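Zevonham Community Support
Ticket: Printer drops off the network after it goes to sleep
Product: Kamata label and document printer
Status: Open, waiting on customer

OK so I've been fighting with this for two weeks and I'm finally giving in and writing it up. My Kamata prints fine when I first turn it on. Crisp, fast, no complaints. Then it goes to sleep, and when I send it something later it just sits there with the status light on and my laptop says the printer is offline. If I hold the power button and start it up again, everything works until the next nap.

I run a little tile and flooring sample business out of the house, so I'm printing stuff all day long: shipping labels, spec sheets, pattern cards that go in the box with each sample. I can't be walking down the hall to reboot the thing every time an order comes in (I've been doing it anyway, my step count is great).

Setup, so you don't have to ask. Router is an Undico, the one my internet company gave me. Printer is on Wi-Fi, no cable. Laptop is on Wi-Fi too. I print through the Kisholm driver because the regular one wouldn't do my label size.

What I've tried so far:

Restarted the router. Worked for an afternoon, which got my hopes up for nothing.

Took the printer off the laptop and added it back. Now I have two copies of it in the list and both of them go offline together, so that's nice.

Moved the printer closer to the router. It's on a chair in the hallway right now and my husband has walked into it more than once. Signal is full bars. Same problem.

Updated the Kisholm driver. No change, except it forgot my label size and I had to type it all in again.

Changed the sleep timer in the printer menu. It was set to 2 minutes and I put it up to 12. Sure enough it now takes twelve minutes to disappear, so I'm pretty convinced sleep is what does it. There's no "never" in the menu that I can find, and I've been through every screen in there!

One more thing, and maybe it's a separate issue, so split it off if you need to. When I print a pattern card right after a restart it comes out at the wrong resolution. I have it set to 600 and it quietly goes back to draft. The tumbling block design is my test page now, since all those browns and creams show up a bad print right away.
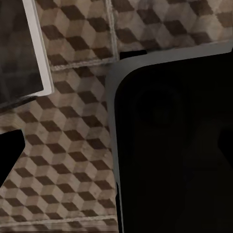 Ruby-Lee McAlister replied that she had the same offline business with her Kamata on an Undico router, and for her it was the address. The router was handing the printer a new one every time it woke up, and the laptop kept knocking at the old one. She went into the router page, found the printer in the list of devices, and reserved an address for it. Then she deleted every copy of the printer from her computer and added it one time using that address instead of letting the computer search. She said to leave the sleep timer alone while testing, or you won't know which change did the trick.

Thank you Ruby-Lee!! I had no idea the address could move around. I printed the network page before and after a nap and you're right, the last number is different. I feel a little silly for moving furniture.

Update, same evening. Got into the router page after a fight with the password (it was on the sticker underneath, under a layer of dust). Found the printer, clicked reserve, saved. Deleted both copies from the laptop and added it back by address. Sent a shipping label and it printed. Let it go to sleep, made dinner, sent another one from the kitchen and I heard it wake up from there. I may have cheered.

Update, next morning. It slept all night and the first label of the day came out on its own, no button holding. The laptop did show it as offline for a few seconds first and then changed its mind. Is that normal? I can live with it, I'd just like to know.

The resolution thing is still there. I checked it again after the new setup: set 600, saved, printed fine, turned the printer off and on, and it was back in draft. Sleep doesn't set it off, only a full restart. So I'd like to keep the ticket open for that part please.

Zevonham Support: Thanks for the details. A few seconds of offline status on wake is normal with a reserved address. For the resolution, please open the Kisholm driver, go to Defaults (the tab at the far right, not Preferences), set 600 there and click Apply before closing. Then restart the printer and send us the settings page it prints out.

Will do after I get today's boxes out the door. The printer is off the chair, by the way, and back in the office.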